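15 September 2018
By Eldana Tilahun
83 shares | 4 comments

The Slow Business of Sauerkraut

Colm Sheehan shreds cabbage by hand, with a knife his father used for cutting rope. He owns a mandoline and keeps it in a drawer. The knife gives him uneven pieces, some thick as a pencil and some nearly transparent, and he likes the way they ferment at different speeds in the same crock.

He has been making sauerkraut in the back kitchen of his house in Clillow since he gave up driving a delivery truck. The first batch went soft and pink and had to be buried in the garden. The second was good enough to give away. Now he sells at the Saturday-style market by the river from April until the first frost, and last year he sold 2948 jars.

The method is plain. Cabbage and salt go into a bowl and get squeezed until there is enough liquid to cover everything. Sheehan weighs his salt at two percent of the cabbage. He packs it down with his fist, lays a whole leaf over the top and sets a plate and a stone on that. Then the crock goes under the stairs.

"People open it too early," he says. "They want to see what it's doing. Leave the lid on and go do something else."
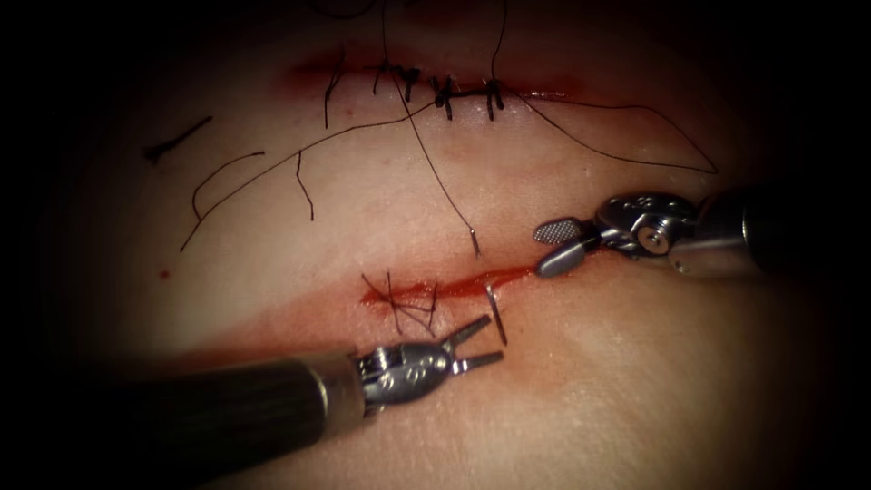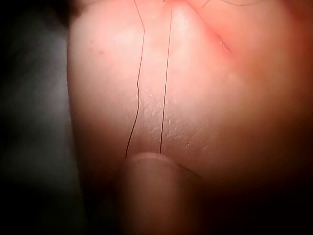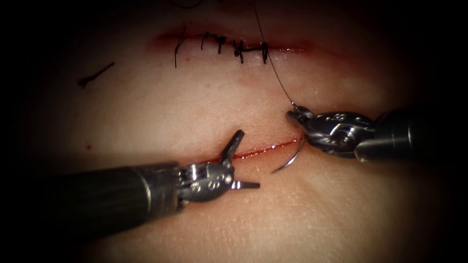
How long to leave it is where the arguments start. Sheehan goes four weeks in summer and longer once the nights turn cold. Elisa Pagano, who has the stall next to his and sells pickled peppers and green tomatoes, thinks four weeks is too sour for most customers. She pulls hers after two and puts it straight in the refrigerator, where it keeps its crunch. They have traded jars for years and neither has changed a thing.

Pagano also adds things, which Sheehan does not. Her best seller has caraway and grated carrot in it. She tried beets once and stained a borrowed tablecloth. This fall she is working on a version with apple, using a hard, tart variety from the Somogyi orchard up the hill, and the trouble so far is that the sugar makes it bubble over. She stands the jars in a roasting pan and wipes them down every morning.

Both of them say the cabbage matters more than anything done to it afterward. A fresh, heavy head gives up its water in a few minutes. One that has sat in a store for weeks can be squeezed until your wrists hurt and still leave you adding brine from a pitcher. Sheehan buys late cabbages with tight white hearts and starts shredding the same evening.

Beginners can skip the crock. A quart jar and a smaller jar that fits inside its mouth will do the job - fill the small one with water and it works as a weight. Keep the cabbage under the liquid, keep the jar out of the sun, and loosen the lid once a day for the first week. Taste it when it smells pleasantly sour. If you want it stronger, put it back.

Sheehan eats his cold, with boiled potatoes and butter. Pagano fries hers with onions and puts it on toast.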